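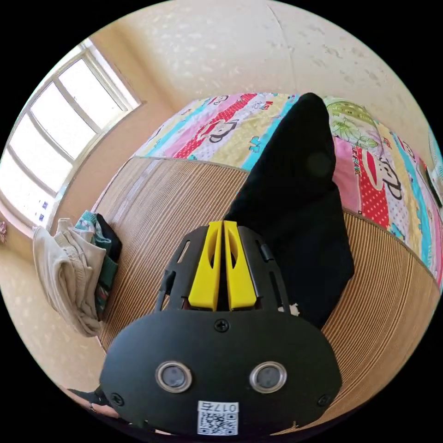
黒い服とござと夏のベッド ― 話し手用メモ

文:エンブラ・ボストロム 6月
サイト内を検索 キーワードを入力 検索
閲覧 1,313 シェア 2 コメント 2

Gatmontホールでの夏じたくの会で話したときの手元メモです。当日の走り書きをほぼそのまま載せます。(カッコ)は自分への指示。

■ 出だし

(水を飲む。マイクの高さを見る。)

こんばんは、エンブラです。今日はベッドの上の話をします。寝る話はほとんどしません。ベッドで服を広げて、眺めて、たたむ話です。私はこの作業が本当に好きで、6月になると用もないのに引き出しを開けてしまうんです!

みなさん、洗濯物はどこでたたみますか。(手を挙げてもらう。床、テーブル、ソファ、ベッドの順に聞く。立ったまま空中で、という人がいたら必ず拾うこと。前にDrendvilleで話したときは、その人のやり方がいちばん盛り上がった。)

私はベッド派です。広いし、腰の高さに近いし、途中で疲れたら横に座れる。ただし寝具の上に直接広げるので、下に何が敷いてあるかで手ざわりも仕上がりもずいぶん変わります。

■ 一枚目の写真を出したまま

黒い布が大きく広がっていて、その下に細かい縞の敷物、向こうにパッチワークのキルト。この取り合わせ、いいでしょう! 夏の敷物と、色とりどりのキルトが同じベッドに同居しているんですよね。

(ここで少し脱線してよい。キルトの話は3分まで。)

季節の変わり目のベッドって、どの家でもこういう二本立てになりませんか。昼は暑いからござを出す、でも明け方が心細いからキルトもしまえない。うちもまったく同じです。片づいていないと言われればそうですけど、私は6月のベッドはこれでいいと思っています。足もとか壁ぎわに寄せておいて、寒ければ引っぱる。たたんで押し入れに入れるのは、何日も続けて使わなかったときで十分です。

■ 編んだ敷物の上でたたむということ

竹やわらを編んだござのいいところは、布がすべること。シーツの上だと服の裏側がひっかかって、しわが一緒についてきます。ござなら手のひらで外へ向かってなでるだけで、すうっと伸びる。あの音も好きです。(手で机をなでて見せる。マイクが拾うくらいゆっくり。)

それから縞です。細い線がずっと平行に走っているので、私はこれを定規がわりにしています。服のすそを一本の線に合わせ、袖の折り目も線に沿わせる。きっちり測らなくても、左右がだいたいそろいます。Hegazyの店先でござを選んでいたとき、店の人に「無地より縞のほうが服がたたみやすいですよ」と言われて、半信半疑で買って帰って、その晩のうちに引き出し一段ぶんたたみ直しました。

気をつけること。編み目のささくれです。薄いニットやストッキングは、ござの上で引きずらない。持ち上げて置く、持ち上げて置く。ささくれを見つけたら引き抜かずに、小さいはさみで根元から切ってください。

■ 黒い服

(声を少し張る。ここが今日の本題。)

黒は難しい! 私の引き出しは半分が黒で、毎年同じところで手が止まります。どれが何だか分からないんです。たたんでしまうと全部ただの黒い四角になる。

私のやり方を言いますね。まず一枚だけベッドに広げる。ほかの黒は視界の端によけておく。次に首か腰、つまりいちばん縫い目の厚い場所を指で探す。目より指のほうが早いです。見つかったらそこをつまんで、いったん持ち上げる。布の重みで形が下へ落ちてくるので、表か裏か、前か後ろか、たいていここで分かります。
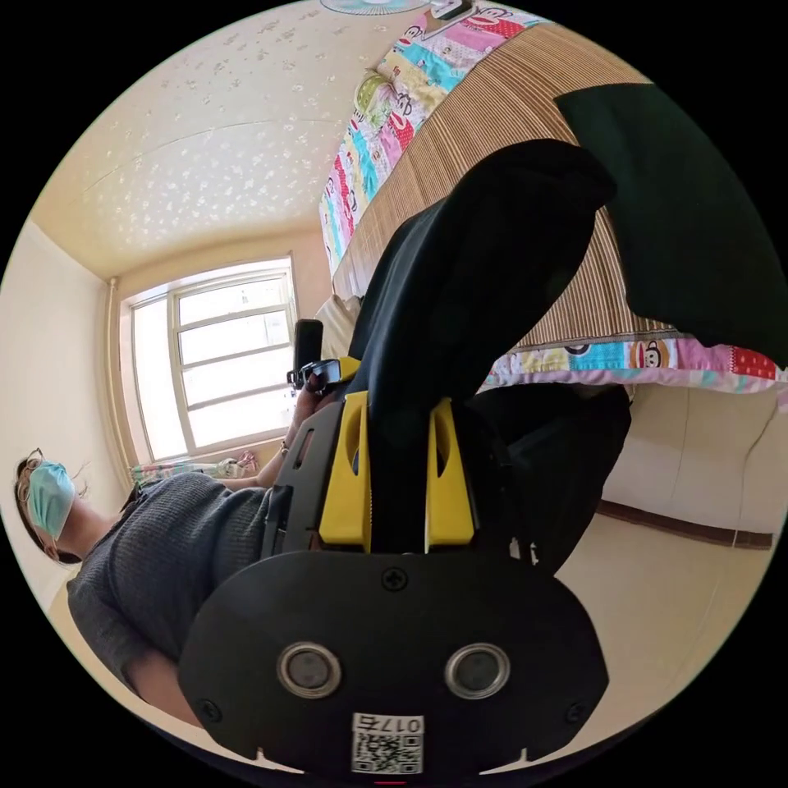

つまんで持ち上げた黒い服。右上のベッドの端にも、濃い色の布がもう一枚。

(写真を切り替えて、10秒黙る。会場に見てもらう。)

このひだ、見てください。厚みのある、やわらかい折れ方をしていますよね。黒い服は平らに置くと表情が消えるのに、つまんだとたんに陰影が出る。私はこの瞬間のために服をたたんでいるのかもしれません(笑いが来なくても次へ)。

つまむ場所は一か所で大丈夫です。両手で肩を持って、ばさっと振る人も多いと思いますし、気持ちいいのも分かります。でも狭い部屋だと隣に積んだ山を崩すんですよ。私は去年それで三回やり直しました。

■ 白いぽつぽつ問題

(一枚目に戻す。)

ふちのあたりに白い粒のようなものが見えます。正体は写真では分かりませんが、黒い布を持っている人なら、みんな見覚えのある眺めじゃないでしょうか。糸くず、紙くず、パンの粉。うちではたいていパンです。

粘着ローラーは最後。先に乾いた手でさっとはらって、残ったところだけローラー。いきなり転がすと、粒を布目に押し込むことがあります。ござに落ちた分は縞の方向に沿って小ほうきで掃く。縞と直角に掃くと、すき間に入ってしまってなかなか出てきません。

■ たたんだ後の置き場所

黒は黒でまとめない、というのを提案したいです。リース・アクロイドさんに教わったやり方で、黒の間に色物を一枚はさむ。すると引き出しを開けたとき、しおりみたいに目が止まる。私は着なくなった黄色いスカーフを細長く折って入れています。これがもう、朝がぜんぜん違います!

厚手は下、薄手は上。季節外の黒はRosterowの布箱へ。箱には中身を書いた布テープを貼る。「黒いろいろ」と書くのは禁止です。去年の私がそう書いたせいで、今年の私は箱を全部開けました。

■ 質問が出そうなところ

・ござはいつ拭くか。私は晴れた日の午前中、固くしぼった布で縞に沿って拭いて、立てかけて風に当てます。湿ったまま巻かない。
・パッチワークのキルトは家で洗えるか。布の種類がまちまちなので、まず目立たない端をぬらして白い布で押さえる。色がついたらやめておく。
・たたむのが面倒なときは。広げるだけの日があってもいい。ござの上なら、しわもそんなにつきません。
・配布資料は約200部。足りなければケリー・ラッドさんに声をかける。

■ 終わりぎわ

帰ったら、黒い服を一枚だけベッドに広げてみてください。たたみ方の図は資料の裏に載せてあります。このあと入口の机でござの見本をさわれますので、ぜひ手のひらでなでていってください。

(見本は持ち帰り不可と言うこと。ローラーの替えを忘れずに回収。)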